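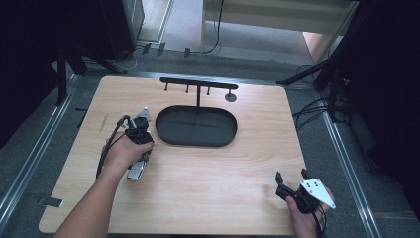 ## Seaweed in the trough: news from the Walholm trial

We finally have something to report from Walholm, and it's a good one! The dairy feed trial that a few of you have been asking about since autumn has finished its first full season, and the farm has decided to carry on with a second.

For anyone who missed the earlier item, the idea is a simple one. Cows burp methane, a lot of it, and certain red seaweeds interfere with the step in the rumen where the gas is made. The supplement used at Walholm is called Rebane. It's grown in tanks on land, freeze-dried, milled and then stirred through an ordinary mixed ration in very small amounts. The growers, Brotolen, started out supplying abalone farms and moved sideways into cattle feed when they found they had more tank space than abalone customers.

The trial herd was 600 milkers, split into two mobs and fed from the same silage pits, with one mob getting the supplement at the morning feed. Milk volume held up in both. Butterfat was a touch better in the seaweed mob through spring and then drifted back to match the others once the pasture dried off, so no one is making a fuss about that yet. Methane was sampled at the feed bins, where each cow puts her head in for a few minutes and a fan draws her breath past a sensor. The mob on Rebane came in lower every month, and the gap was widest when the animals were on silage and narrowest on fresh grass. That fits with what you'd expect, as a cow out grazing all day only gets her dose once and then fills up on everything else.

What I love about this one is how ordinary the daily work has been. The supplement goes into the mixer wagon after the grain and before the molasses (the other way round and it clumps, they found that out in the first week) and the rest of the routine stays the same. The cows were fussy about the smell for four days and then cleaned up their ration as if nothing had happened.
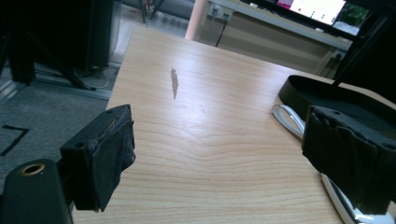
Man-sik Hyun wrote in to say that the feed bin readings worry him a little: a cow who visits the bin more often gets measured more often, and the greedy ones may not be typical of the herd. He'd like to see the results weighted per animal before anyone quotes them, and he also wondered about iodine in the milk.

Both are fair points. The per-animal figures are being worked up now and I'll print them when I have them, whichever way they fall. On iodine, milk from both mobs was tested monthly. The seaweed mob did run higher, but stayed inside the limit the processor sets, and the dose was trimmed slightly in May to leave more room. It's the thing to watch with any seaweed feed, especially where the mineral mix already has iodine in it, and Walholm has since switched to a mix without.

Cost is still the sticking point. Over the season the farm went through 2,484 kilograms of Rebane, most of it at a trial price that won't last. Brotolen reckons a second row of tanks would bring the cost down, and is looking at using waste heat from the Doltis malt works next door to keep the water warm through winter. At the moment the tanks slow right down in the cold months, just when housed and silage-fed herds would get the most out of the stuff. A neat fit if it comes off!

The second season will take in the neighbouring block as well, which brings the herd to over 930 head and adds some heifers for the first time. There'll also be a small side trial with a slow-release pellet for the grazing months, to see if that summer gap can be closed. The pellets are being pressed now and smell, I'm told, like a jetty at low tide.

There's a farm walk on Monday at 10 a.m., starting at the feed pad. Wear clean boots, as there's a footbath at the gate, and bring your own mug. If you want to come and haven't put your name down, reply to this newsletter by the weekend so there are enough scones to go around.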